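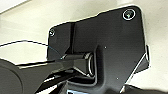

Which episode of Endari has the scene where Vija finds out about the engagement?

Season 3, episode 8. It is in the last ten minutes, after the dinner at Jiltstead.

skokero_fan
Depends on the version. The streaming cut moves that scene to the start of the next episode. Runtime is 35 minutes instead of the broadcast 42.

R.Org
The streaming cut drops it entirely on my service. What remains is the phone call with Ott Kivi, and he never uses the word "engaged."

uibo188
It's there. Check after the credits. They did the same thing with the Sigita Vanags interview in August.

R.Org
I checked after the credits. There is a preview and a music card.

skokero_fan
Then you have the regional version. Different edit, same episode number.

tapedelay
The engagement was never confirmed on the show anyway. Vija said "we talked about it." The recap sites turned that into a ring.

uibo188
She wears the ring at the reunion. Part two, left hand.

tapedelay
She wore a ring. She also wore one in season one, when she was single -- Aušra asked her about it and she said it was her grandmother's.

uibo188
Different ring. The first one had a stone.

R.Org
Still looking for the scene. If anyone has the broadcast version, please post the time it starts.

skokero_fan
33:10 on mine, recorded off air with the ads cut.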